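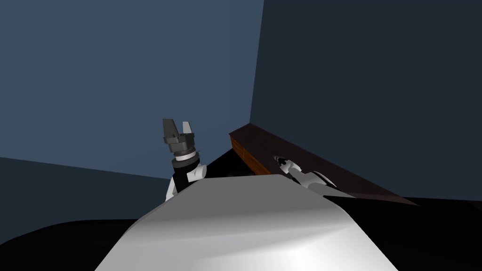

Simulated head view, both arms in position, right gripper low by the table top.

Workshop tips: software for two-armed table work
Collected by Birthe Oddsson, Ernholm workshop pages

These tips are for people who write or adjust the software for a two-armed robot at a workbench or kitchen table. They assume a working simulator and a planner that already returns paths. Most apply to the real machine without change.

Mask the body before you look for objects

A head-mounted view that includes the robot's own shell gives the detector a large bright shape to chew on. In the render at the top of this page the white shell covers much of the lower part of the view and hides some of the table. Draw the robot model into a mask from the current joint angles, grow the mask by a few pixels, and drop everything under it before detection starts. A fixed mask will do for the shell. It will not do for the arms.

Use the joint angles stamped at the same moment as the picture. Taking the latest angles instead shifts the mask whenever an arm is moving, and a thin strip of arm leaks through along one side. We lost most of a morning to this at Ernholm.

Treat hidden space as unknown

Masked pixels carry no information about what is behind them. Mark that space as unknown in the map and let the planner decide what to do with it. Our setting allows slow travel through unknown space above table height and none below it. If the map has only two states, free and full, add the third before doing anything else on this list.

Park the spare arm by name

Give each resting pose a name and store it in one file. Ours are left_up, left_side, right_low and right_side. Scripts should call the name and never the raw joint values. When Hjalti Kragh went through the old Cornovano scripts he found 197 places with joint values typed in by hand, many of them differing only in the last digit.

An upright parked arm keeps its gripper clear of the table but takes up space in the head view. Check both before choosing it as the default.

Set the table height once

Put the table height in the world file and have everything else read it from there. Grasp offsets, the no-go slab and the camera check should all use the same number. Add the slab as a solid block with a margin on top. A margin of 5 mm suits slow approaches; use 15 mm for anything faster. Turn the margin off only for the last part of a grasp, and turn it back on in the same function, including when the grasp fails.

Dark tops and plain walls

A very dark table top gives stereo matching little to work with, and a plain wall gives it less. Simulated depth hides the problem: the renderer knows the distance to every surface. Add dropouts to simulated depth over dark materials before tuning thresholds. Magdalini Drakos keeps a small script for this in the Drorneo tools folder, under depth_noise. The front edge of the table is often a better feature than the top. Fit a line to it and compare with the world file at start-up.

Keep the seeds

Log the random seed with every planning call. Without it a failed plan can't be repeated. Also log the start pose, the goal, the map version and the time allowed. Our last overnight batch made 1,817 calls, of which 181 ran out of time. With the seeds kept, each of those could be run again on its own. Most came from goals close to the joint limits of the right wrist, and moving the goal sampler away from the limits cleared the majority.

Check gripper opening by reading it back

A command to open is a request. Read the finger position back and compare it with the request before the approach starts. Allow half a second, then stop with an error that states both numbers. "Gripper fault" on its own is of no use to the person on the late shift.

Small things

Name frames by side first: left_wrist, left_tip. They sort properly in the viewer.

Units go in the variable name. height_mm, angle_rad.

Keep the viewer's background a different colour from every robot part.

Corrections to Bergþóra Laxdal, who looks after the world files. The margin figures will be checked again in January after the Nørgaard bench is moved.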